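Merkier clear storage box with card dividers: review

I bought the Merkier box in January to deal with the top of my desk. Up to then the small things lived in a mug, a biscuit tin and a drawer that would no longer shut. I had already tried a Bukitz drawer tray and sent it back, as the sections were too shallow for anything taller than a paper clip. The Merkier is a different sort of thing. It is a plain see-through box with a separate lid, and you get a pack of stiff card dividers to stand inside it.

I paid for it myself and have used it most days since.

What you get

One box, one lid, 6 dividers and a folded sheet of paper with a drawing on it. The box arrived inside a carton with one layer of brown paper round it and nothing at the corners. Mine was fine. The dividers were flat underneath and one had a bent corner, which I pressed straight under a dictionary overnight.

There is no smell to speak of. The plastic had a light film of dust inside and I washed it in warm soapy water before use. The sheet says not to put it in the dishwasher and I haven't tried.

The box

The plastic is clear enough to see what is inside from any side. It picks up fingerprints quickly. If that bothers you, keep a cloth nearby.

The rim is thin. It is comfortable enough to lift by when the box is lightly loaded. With a full load I put a hand underneath, because the long sides bow outwards a little when you pick it up by the edges. It has never cracked or creaked, but I would not carry it up a flight of stairs by the rim.

The base is flat and has no feet. On a smooth desk it slides if you push it. I don't mind this, as I pull it forward to get at things and push it back again. Anyone who wants it to stay put could add a few stick-on rubber pads.

The dividers

These are the reason I chose it over a cheaper box. They are tan card, fairly stiff, and they stand upright across the box to make compartments. There are no slots moulded into the walls. You fit them by friction, so you can put them anywhere, and they can also be nudged out of place.

It took me a few goes to get the spacing right. My first arrangement used four dividers and left me with narrow gaps that I couldn't get my fingers into. I took out two and it has been much better. Three compartments is the right number for a box this size, in my view.

The card holds up well if you keep it dry. I put a damp sponge in one section early on and the bottom edge of the divider went soft. I trimmed it with scissors and it was usable again, only slightly shorter. Merkier sells replacements, though the postage costs nearly as much as the pack.

If you have some thick card at home you could cut your own. I made a spare from the back of a calendar and it works, but it leans more than the supplied ones.

Loading it

Sorting the contents took longer than I expected, mostly because I kept finding dried-up pens. My way of doing it is to put tall things in the middle, where there is a divider on either side to keep them up, and to use the two ends for everything else. Slim things go against the wall on the left, on their edge. Bags go in beside them and take up the slack.

Markers are the real test for a box like this. In a wide mug they fan out and tip. In the central section they stand up with the caps at the top, so I can see which colour I am picking up. With only three in there they have room to shift about, and a couple more would hold each other steady.

Packets do well in the right-hand section. A card packet stood on end with its face turned to the front can be read through the plastic without taking it out. Erasers and other short items should go near the front wall. If they end up at the back you have to move other things to reach them.
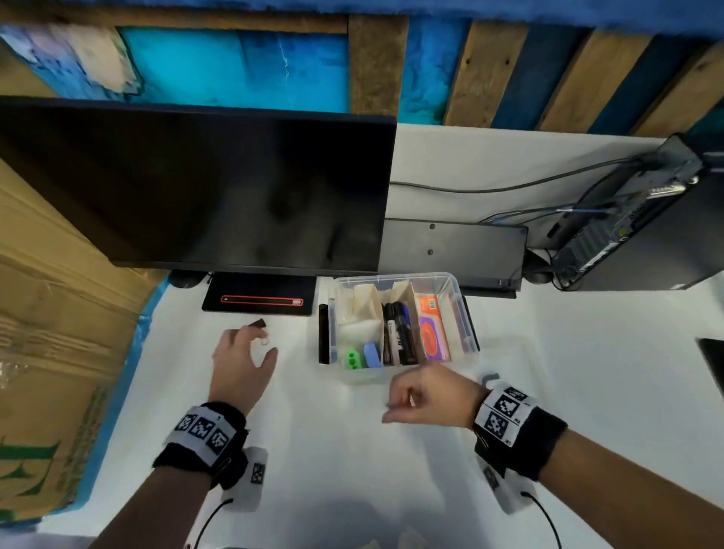
The lid

This is the weak part. It is a thin, see-through piece that rests on top, and it has no clips. It keeps dust out and that is all it does. Tip the box and it comes off.

It also disappears. On a white desk I can hardly see it when it is lying flat, and I have put my elbow on it more than once. It flexed and recovered each time. I now keep a strip of coloured tape along one edge so I know where it is.

You can't use the lid if you stand long pens in the box, as they stick up past the rim. I leave it off during the day and only bother with it when I have cleared the taller things out. Some people will never use it at all. I would have preferred to pay less and not have one.

Size and fit

Measure your shelf first. The listing gives the size at the base, and the walls slope outwards slightly, so the top is wider than you might expect. Mine would not go into the cubbyhole I had planned for it and it now lives on the desk itself.

It is deep enough for a bottle of glue to stand up in. It is too small for A5 notebooks unless you put them in at an angle, and then they take over the whole box.

Two of them will stack when empty, one inside the other. Loaded, they don't stack safely. The lid gives under any real weight and I would not put a second full box on top of it.

Cleaning

Take the dividers out first. Wipe the inside with a soft damp cloth and let it dry fully before you put the card back. Marker ink came off with a drop of washing-up liquid when I got to it the same day. An older mark in one corner has faded but is still there.

Don't use a scouring pad. I did, on the underside, and it left a cloudy patch. It can't be seen when the box is in use, but I was annoyed with myself.

Compared with the others

The Bukitz tray I mentioned is better for drawing pins, clips and stamps, and it has a non-slip base. It is no use for anything upright.

A relative has the Grewal desk box, and I borrowed it for a fortnight. The Grewal has fixed plastic walls, so nothing slides about, and the lid clicks shut properly. It costs a good deal more and you are stuck with the sections they give you. One of them is a long thin channel that I could find no use for. If you carry your things between rooms, the Grewal is the one to get.

For a box that stays on a desk, I prefer the Merkier. Being able to shift the dividers when I buy something an awkward size has been worth the odd wobble.

What could be better

A thicker rim would help with lifting. Shallow grooves along the walls would keep the card upright without fixing it in one place. The lid wants either clips or a coloured edge. I'd also like the dividers in plastic, even as an extra, for people who keep paints or brushes.

Who it suits

It is good for a desk, a sewing table or a child's homework corner – anywhere with a mix of small things in different heights. It doesn't suit a bathroom or a windowsill that gets condensation, on account of the card. It is also not for anything you need to keep secure on a journey.

Scores, out of 100

Box: 91
Dividers: 80
Lid: I haven't scored it, as I hardly use it

I bought mine from the Menden shop online and it came in a plain carton with the invoice inside. I would buy the box again, and I may get a second for the kitchen drawer that has all the batteries in it.

Review posted March 25, 2022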